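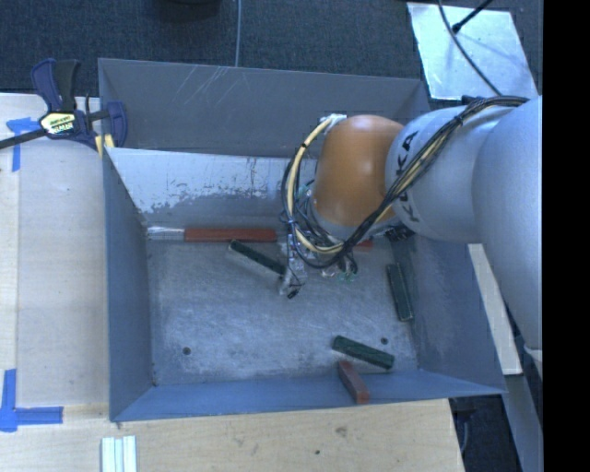 Coated bins will always wear through where the stock lands, according to one reply to the consultation at Skerstead, and the coating should be dropped altogether. The reply was one of 72 received before the works published its revised bin standard on 11/30/25.

The standard covers open-topped metal bins used for short lengths and blocks. Selta, which runs the works, has 935 in circulation. An inspection in August found that 713 had lost coating on at least one inner panel. Scratching to the floor was recorded but is not treated as a fault unless an edge can be felt by hand.

Under the new rules, floors will be left as bare metal. Inner panels will be recoated only where wear reaches the upper band – scuffs lower down will be left alone. Drain holes must be kept clear and may not be drilled out to a larger size.

Van Loon will do the recoating in batches, using a Trultex primer. Bins must be emptied before collection, including any pieces resting against the walls. Nearly 700 are expected to go through before the old standard is withdrawn.

Print this item | E-mail this item

Comments (3)

Does the hand test apply to the corners too? Ours go there first.

Bare floors are fine for us. Painted ones shed flakes onto the blocks.

The batch dates are missing from the notice – are they to follow?

Contact the news desk | Copyright Skerstead Works News | Back to top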